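February, by M. Pawłowska
17 shares · 12 comments

I think we should let guests be bored. When my cousins come to Tekcombe, everybody makes a plan for them - the market, the castle, a long lunch - and by evening they are tired and so am I. 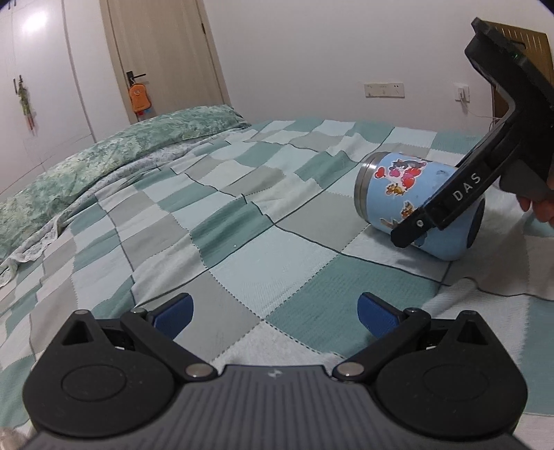 In my childhood a visit had no programme. People slept late, drank tea and talked when they wanted. I remember those days better than any castle, and I would like to have them again.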